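Frequently Asked Questions About the Cloudy Bottle Method

710 shares 100 comments

What is this page?

Every March I write up how I clean the tables at the Sutgate hall, and every March the same questions come back by email, some of them in capital letters. Putting the answers in one spot seemed easier than changing my address.

What's in the bottle?

Water, white vinegar, and a spoonful of fine chalk powder. The chalk is what makes it look like something you'd pour down a drain in a hurry. It gives the cloth a very slight bite, enough to lift pencil and dried glue without taking the finish off the wood.

Won't the vinegar eat the chalk?

Some of it, yes. It fizzes, it sulks, it settles down. Use more chalk than you think and less vinegar than the internet wants you to. If you have a chemistry degree, please write to somebody else.

Can I leave the cap on while it fizzes?

You can do it once. Leave the cap off until the bubbles quit, then leave it off a while longer.

Does it have to be a clear bottle?

I'd insist on it. You want to see when the chalk has dropped to the bottom, because at that point you're wiping the table with salad dressing. Swirl it and carry on.

What about the old label?

Cover it. I print a plain paper one with the mix and the month and wrap it around the middle. I had a jug at Idthorpe once that still said lemonade, and we were lucky that the person who picked it up could read handwriting on masking tape.

Which cloth?

Microfiber. Blue for tables, any other color for whatever you don't want to discuss. Don't fold it into a perfect square. A crumpled cloth has more edges to it and you'll use more of them. Wash it without fabric softener, which coats the fibers and turns a good towel into a greasy handkerchief.

My table has a hole for cables. Do I need to do anything about it?

Pour nothing near it. Dampen the cloth well away from it, wipe toward yourself, and do the rim last with a dry corner. I've lost 2 power strips to enthusiasm.

Is it safe on pale wood grain?

On a sealed top, mine has been fine. On raw wood, no, and on anything your grandmother left you, no again. Try a patch underneath first – the gum already living there won't mind.

Can I use it on the black backdrop cloth?

Please don't. Chalk on black fabric is a look, and you'll have it forever. A lint roller does the job. The creases come out with steam or with patience, and I've never owned a steamer. Take paper letters down before you do either one, and put the pins in a cup. A mug with coffee in it is a cup only in the narrowest sense.

How long does a batch keep?

A month, by my nose. After that I mix another.

I bought Grurum spray instead. Is that cheating?

It smells nicer and costs more. Go in peace.

Has anybody complained?

This page has been viewed 1,902 times, so yes.

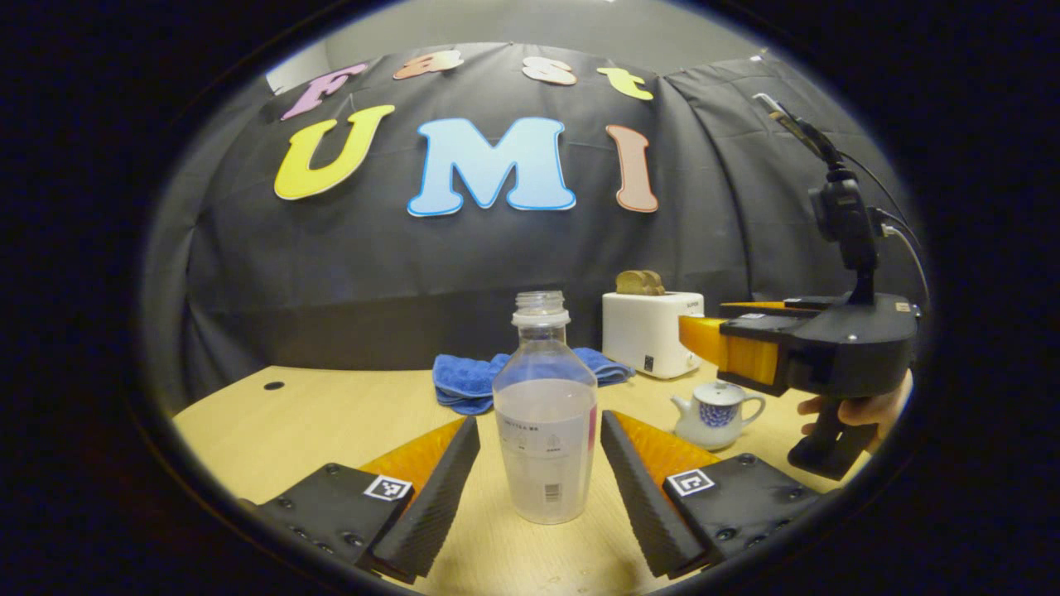

Osvaldo Bezerra: I skip the vinegar completely, just chalk and warm water with one drop of dish soap, and it still gets the glue off our tables at Frota. You do have to go over everything again with a clean damp cloth or you get white streaks when it dries. How much chalk are you putting in? Your spoonful and my spoonful may be different spoons.

2 replies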